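Sheer curtain

A sheer curtain is a window covering made of thin, open fabric that lets daylight into a room while blurring the view through the glass. Sheer curtains are usually hung close to the window, either alone or behind a second, heavier pair. They are also called sheers, glass curtains or, in some older catalogs, under-curtains.

Contents
1 Fabric
2 Heading and hanging
3 Fullness and length
4 Layering
5 Privacy and light
6 Care
7 See also

Fabric

The main fabrics are voile, organza, batiste, muslin and net. Voile is a plain weave made with tightly twisted yarn, and it is the most common choice for homes. Organza is stiffer and has a slight shine. Batiste is softer and more closely woven, so it hides more of the view. Net is made with open holes between the threads and is often patterned.

Cotton and silk were the usual fibers before the spread of polyester in the second half of the twentieth century. Polyester resists sunlight better than silk, shrinks very little and dries quickly. Linen sheers remain in use, although they crease easily and can change length with the humidity of a room.

Sheer fabric is sold both in ordinary widths and in extra-wide rolls meant to be turned sideways, so that the width of the roll becomes the height of the curtain. This removes the need for vertical seams, which show as dark lines when the sun is behind them. Many extra-wide fabrics have a weighted cord sewn into one edge by the mill.

Heading and hanging

The heading is the top part of the curtain, where it meets the rod or track. A rod pocket is the simplest kind: a sewn channel through which a thin rod is passed. Pencil pleat tape gathers the fabric into narrow, even folds by means of cords. Pinch pleats are sewn in groups and spaced along the top. Wave headings use evenly spaced gliders on a track to form a regular S-shaped curve from top to bottom.

Tension rods fit inside the window recess and need no screws, but they can slip under heavy fabric. Because sheers weigh little, tension rods are more often used with them than with lined curtains.

Fullness and length

Fullness is the ratio of the width of the flat fabric to the width of the track. Sheers are normally made fuller than heavy curtains, with a ratio of 2 or more. At lower ratios the fabric hangs almost flat and the view through it is clearer. A track 60 inches wide at double fullness takes 120 inches of fabric, not counting side hems.

There are three usual floor lengths. A floating curtain stops just above the floor, a breaking curtain touches it and bends slightly, and a puddled curtain has extra fabric that lies on the floor. Sill-length sheers are common in kitchens and over radiators.

Layering
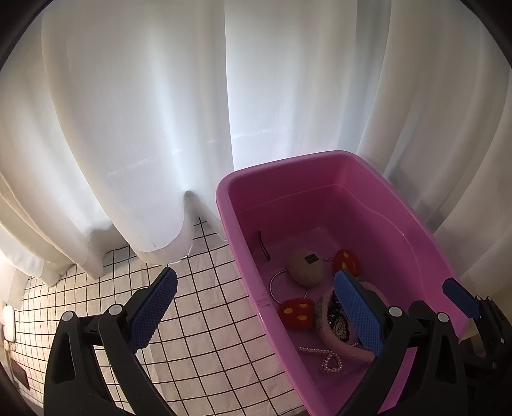 Sheers are often paired with an outer curtain that can be drawn at night. The two layers may share a double rod or run on separate tracks, with the sheer nearest the glass. The outer layer may be close to the sheer in color, as with a heavier cream-colored panel hung in front at one side, or it may contrast strongly. In matched pairs the difference between the layers is mostly one of weight -- the heavier cloth forms thicker folds, and the sheer brightens where daylight comes through it.

Privacy and light

A sheer curtain gives privacy only while the outside is brighter than the inside. After dark, with lamps on, the effect is reversed. Denser weaves and tinted fabrics reduce this but do not remove it.

White sheers scatter direct sunlight and soften shadows. They do little to hold in heat.

Care

Most polyester sheers can be machine washed in cool water on a gentle cycle and rehung while damp, so that the weight of the fabric pulls out the creases. Hooks are removed first. Silk and some linen sheers are dry cleaned. Yellowing is usually caused by smoke, cooking vapor or long exposure to sun.

See also

Drapery
Roman shade
Voile
Window blind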